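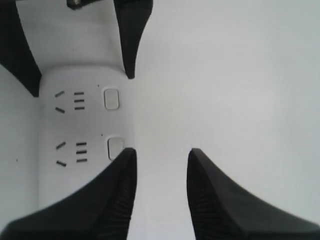

Wrist camera view: the button-pressing job, fingers coming in from the edges around the power strip.

Lurker Wrist Camera and Ridged Finger Set

Sold as a set. Camera, bracket, ribbed fingers in black, cable and clips. Spare fingers sold in pairs. Please read the safety note further down before you order, and definitely read it if you already own one, because there's a change to the clips and I'd like everybody to have it.

What it is

The Lurker is a little camera that sits up at the wrist and looks down between the fingers, so you see what the gripper sees. I called it that because it hangs about at the back and watches. We make it here at Lamis in small batches and I've been running one on our own bench arm since the first batch, mostly on fiddly jobs with buttons, switches and sockets. I like those jobs! They're small, they're dull to look at, and they show up every bit of slop in a gripper you thought was fine.

The fingers have fine ridges on their inner faces and they taper to a point. The ridges are for holding things. The points are for poking at things, and the points are what got me into trouble, so let's get on to that.

Safety note: the wandering finger fault

The job was simple enough. A white power strip on a pale worktop, two groups of outlets, and a square push button next to each group. The arm had to come down, press one button, back off, and then press the other one. I use a strip for this a lot because the buttons give you a nice clear press and the arm has to pick the right one out of two that look the same.

It had been going along happily all morning. Then, at the lower button, the arm came down to one side of where it should have been, carried on pushing after it had met the plastic, and slid. The tip went across the face of the strip and stopped short of the outlet slots. Not by much, either. I hit the emergency stop with my elbow (I was holding a mug) and that was that.

The strip wasn't plugged in. It never is on my bench, and I'm very glad I'm fussy about it, as a pointed finger skating towards the slots on a live strip is a horrible thought. I sat down for a minute after that one.

What had gone wrong

Two things, and they had to happen together, which is why it took me such a long time to find.

The first was the cable clip. On the early sets the camera cable was held by one clip, up by the bracket. If you turned the wrist a long way round, the cable went tight and gave the camera a tug. The camera moved on its bracket by a hair. You'd never spot it by looking. But the arm works out where the button is from the camera picture, so if the camera has shifted, then everything it thinks it knows about the button has shifted as well. Each time the wrist went round, it got tugged a bit further, and it never came all the way back.

The second was my force limit. I'd set the arm to stop pushing at 70 newtons, which is silly for a push button. I'd put it up for a different job, gripping something stiff, and I hadn't put it back down. So when the finger missed the button and landed on solid plastic, the arm was nowhere near its limit and just kept leaning. A pointed tip on smooth plastic with that much behind it is going to go somewhere.

I blamed the software first. Then the lighting, as white on white is a pain for any camera, and there isn't much for it to hang on to when the strip and the worktop are nearly the same shade. I spent a whole evening moving lamps. It made the picture nicer and made no difference at all to the fault.

What gave it away in the end was dull old record keeping. I started saving a picture from the camera every time the arm got into position, before the press, and flicking through them one after another. The fingertips ought to sit in the same spot in every picture, because the fingers and the camera are bolted to the same wrist and I was setting the same opening each time. They didn't! They crept across, little by little. If the fingers look as if they're moving and you know they aren't, the camera is.

I ran the wrist back and forth on purpose after that, with the strip taken off the worktop, and got the whole fault back after 178 turns. Then I did it again with the cable taped down loosely and it stayed put.

What we've changed

Every set now comes with 2 clips, and the second one goes below the wrist joint so there's a slack loop between them. The loop takes up the turn and nothing pulls on the bracket. The bracket screw now has a locking washer under it as well. It's a plain, cheap washer and I should have put one in from the start.

We've also put in a small printed card with a fingertip check on it, which I'll repeat here for anyone with an older set.

Close the fingers to the opening you normally use. Save a picture. Turn the wrist as far as it goes one way, then all the way the other, then back to where it started. Save another picture. Flick between the two. If the tips jump, stop using it, tighten the bracket, refit the cable with a proper loop and try again. If they still jump, write to me and I'll send you a new bracket.

I do this every morning now before the kettle's boiled.

If you've got an early set

Early sets have one clip in the bag and no washer. Drop me a line through the contact page and I'll post you the missing clip and the washer free of charge. You don't need to send anything back. Until it arrives, please don't use the fingers near anything live, and keep your wrist turns short. A strip of cloth tape on the cable, with some slack left in it, will do for now.

Please look at your force limit too. For push buttons I've gone down to 15 newtons and it's plenty for the ones I've got here. Yours may be stiffer, so start low and creep up until the button goes. If your arm lets you save settings for each job, do that, and don't do what I did and carry one job's numbers over to the next.

And unplug the thing. If you're practising on a strip or a socket or anything else that's meant to have mains in it, take the plug out of the wall and put it where you can see it. The fingers are not insulated. They're not sold as insulated and I wouldn't trust them if somebody told me they were.

What it fits

The bracket fits the Prieto small arm straight out of the bag. It also fits the Iteck wrist plate, but you'll need the spacer ring, which is listed separately (sorry, I know, the hole pattern is slightly different and I couldn't get both on one bracket without it looking like a cheese grater). For any other arm, have a look at the drawing on the downloads page before ordering and check it against your own wrist plate.

On the Iteck, route the cable on the outside of the joint. There's a tempting little channel on the inside that looks as if it was made for it. It'll pinch.

A few questions I get

Can I have blunt fingers? Yes, there's a rounded pair now. I made them straight after all this, and for buttons and switches they're what I'd pick. They don't get into narrow gaps as well as the pointed ones do, so if you're picking up small parts you may want both. They swap over with the same screws.

Do the fingers get in the way of the picture? A bit, yes. They come in from the edges and when you're close to something they can cover part of what you're reaching for. In the picture up top the tip is just over the corner of the lower button, for instance. I don't mind it. Having the tips in view is the only reason I found the fault at all, and I wouldn't move the camera to hide them.

Does it cope with white things on a white surface? It copes, but don't make life hard for it. The dark slots on a power strip help a lot. With a plain white box I'd put a darker mat underneath.

Did the strip survive? It's got a scratch on it. Still using it.

Ordering

Complete sets are in stock in pointed or rounded, and spare fingers go out in the same post. The spacer ring for the Iteck is waiting on a delivery and should be back in August. If you want a set before then, order it on its own and I'll send the ring on when it lands, with no second lot of postage.

Clips and washers for early sets: contact page, put "clip" in the subject line, and tell me which arm you've got.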